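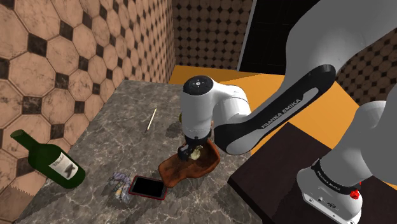 Monano, Issue 31, December 2021

## How to Build a Robot That Lives in a Computer

The robot arm on this page has never been bolted to a table. It was put together inside a computer at Nastside, a shared workshop, by Rok Ivanov and Lumturie Obradović. The counter, the bottle lying on it and the tiled walls were put together the same way.

A copy of the world that runs on a computer is called a simulation. Video games are close relatives. In a game, the computer works out where your character is standing and what happens when it jumps. In a robot simulation, the computer works out where each part of the arm is and what happens when it touches something.

### Starting with the arm

A robot arm is a chain of stiff parts called links. The places where they bend or turn are called joints. Your own arm is built like this too. The bone above your elbow is one link, and your elbow is a joint.

Rok began at the base and added one link at a time. For every link he had to tell the computer its shape, how heavy it is and where the next joint goes. For every joint he had to say how far it can turn. If you leave that out, the arm will happily bend backward through itself.

At the end of the arm is the gripper. This one has two black fingers. Two fingers are enough to pinch things, and pinching is what most robots are asked to do.

### Making the counter

Lumturie made the room. She picked a gray marble pattern for the counter and two kinds of tile for the walls. Then she set things out: a phone with red around its edge, a crumpled cloth, and a thin pencil or pen.

She did not line them up neatly. Real counters are messy, and a robot that only practices on tidy ones will get confused in a real kitchen.

Every object needs two shapes. The first is the one you see, with all its colors and bumps. The second is hidden, and it is the one the computer uses to check whether two things are touching. The hidden shape is usually much simpler. A lumpy bag might be a few plain blocks underneath. Checking simple shapes is quick, and the computer has to do it again and again while the arm moves.

On their first day the hidden shape of the counter was in the wrong place. Everything they put down dropped straight through it and kept falling. Rok found the mistake after lunch. He had typed a minus sign where there should not have been one.

### Picking something up

Grabbing a small thing is hard for a robot. It has to do these jobs in order:

1. Move the gripper over the thing.
2. Turn the gripper so the fingers fit on each side.
3. Lower it without bumping anything.
4. Close the fingers.
5. Lift.

It is harder still when the thing is inside something else. The sides get in the way, and the fingers have less space to move. Try taking a marble out of a mug with only your thumb and one finger, and you will find out how the arm has to work. 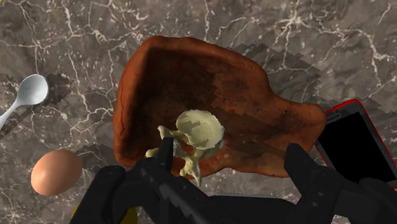

Si-woo Cho asked whether a robot that learns on a computer would be any good with real things, because real things can be slippery and squishy. It might not be, at first. The computer's numbers for slipperiness are guesses. Lumturie changes them a little each time the practice starts over, so the arm has to cope with smooth things and rough things.

Light is another difference. Some of the shadows on Lumturie's counter have edges like stair steps. Drawing smoother ones takes the computer longer, and she would sooner have more practice runs. The arm has made around 1,000 so far.

### Words to know

**Simulation:** a copy of part of the world, worked out by a computer.

**Link:** a stiff part of a robot arm.

**Joint:** a place where the arm bends or turns.

**Gripper:** the part that holds things.

### Try it at home

Draw your own arm on squared paper. Use straight lines for links and dots for joints. Cut the links from card and join them with paper fasteners, then see which places on your desk the end can reach and which it can't. Add another link and try the same places again.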